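Right, long thread time. I've spent the past while teaching a robot arm to do small jobs by leading it through them, and I've got so much to say about it 🧵

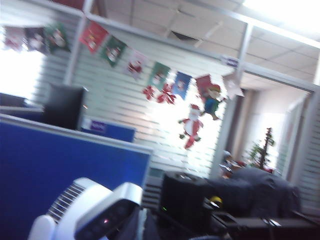
So the basic job is this. A beaker lid goes from a tray on the left to a rack on the right. I do it, the arm records it, then later the arm has a go on its own. Sounds like nothing. I have now done it 1,034 times and I'd happily do it again tomorrow.

Two ways of showing it. One is by hand: you switch the joints to floppy, take hold just above the wrist and walk it through the move. The other is by remote, sat at the desk with a smaller copy of the arm that the big one follows. I use both and I have Opinions.

By hand first. It's lovely! You feel the weight, you feel when the lid catches on the rim, and your own shoulder tells you when a path is silly. First-timers get it in a minute or two.

But your hand and sleeve get into everything the wrist camera records. The arm then learns that lids move when there's a jumper nearby. Ask me how I found that out (two evenings and a very confused arm).

Remote is harder to learn and much cleaner to record. You lose the feel, though. With no force coming back through the little arm you squeeze far too hard at the start. I bent three lids on my first go.

We run the Clivari arm in the small room and the bigger Laaksonen one over at the Zarthorpe unit. The Clivari is forgiving. The Laaksonen copies every wobble you give it, including the one from your second coffee.

Thing I wish I'd known at the start: be boring. Same start pose, same finish pose, same speed. I used to show off with a quick swoop at the end and the arm learned the swoop beautifully and the placing not at all.

Then once you've got boring sorted, be varied on purpose. Move the tray a hand's width. Turn it. Put the lid in crooked. Keep your own movement calm and let the objects do the changing. That one change did more for us than any of the settings I'd been fiddling with.

Pauses! Oh, pauses. When you stop to think, the arm records you stopping to think. Then it plays back this thoughtful little hover over the rack and sometimes never leaves it. I trim them now, but it's far better to know where you're going before you press record.

I say the steps under my breath as I go. Over, down, close, lift, across, down, open, away. Colleagues are used to it.

"Away" matters more than I expected, by the way. If you stop recording the moment the lid is down, the arm never sees how to leave. Ours used to let go and then drift sideways, taking the lid with it. Add a clear lift straight up at the end of every single go.

Show it some recoveries too. I'll miss on purpose, sit there slightly to one side of the lid, then correct. It feels wrong to record a mistake, but otherwise it only knows the perfect path and has no idea what to do one centimetre off it.

Don't go mad with them. In our August batch I was so pleased with this trick that half the goes had a deliberate miss in them, and guess what we got. An arm that missed first, every time, with great confidence, then corrected. I was almost proud.

Numbers, for those who like them. 50 good goes gets the Clivari placing a lid if the tray stays put. With the tray moving I need a lot more, and I stopped guessing how many in advance. I record a batch, train, watch where it struggles, record more of exactly that.

Each go is capped at 60 seconds. If I'm not done by then I bin it and start over. A long messy go is worse than none and you know perfectly well when you've done one.

I take a break every 90 minutes, properly away from the desk. Tired demos look fine at the time. Then you play them back and the gripper is coming in lower and lower because your elbow has been sinking all afternoon.

On that subject: get your chair height right before anything else. With the remote arm I want my elbow resting and only the forearm moving. I raised the desk by a couple of books' worth and my recordings got smoother the same day.

Small thing about light. The wrist camera looks all over the place as the arm turns, so it gets windows, ceiling lights, whatever's behind you. I now record some goes in the morning and some late on, so the arm doesn't decide that lids only exist before lunch.

Same with whatever's in the background. I used to tidy everything before a session. Now I leave the room as it is that day and carry on, and the arm copes much better when something gets moved.

Names for your recordings. Please, please name them. Job, arm, by hand or remote, tray position, done. I have a folder called "new new good" and I will never know what's in it.

Somebody asked whether it's dull. A bit, in the middle! But then you take your hands off, press go, and it reaches for the tray in the way YOU reach for the tray. Mine has a slight dip before it closes. That's my dip. I do it with mugs.

And you can tell people apart by it. We had two of us record the same job at Zarthorpe and the arm trained on the other set goes in from the right with a little twist. Completely different character, same lids.

Mixing the two sets was a mess at first, with the arm dithering between the two ways in. We agreed on one side to come in from, recorded again, and it settled down nicely. So agree on the route before anyone starts if there's more than one of you.

Next on the list is the Peltbridge job, which is cloths. Folding one corner over to another. Soft things are a whole other business and I can't do it well by remote yet, so I'm practising with the recording switched off.

If you're just starting: pick one object, one tray, one rack. Do ten goes, play all ten back and watch them properly before you record any more. You'll spot your own bad habits straight away.

Started writing this on 01/02/2019 and kept adding bits, so sorry if it jumps about. Will post how the cloths go. Anyone got tips for corners that stick together?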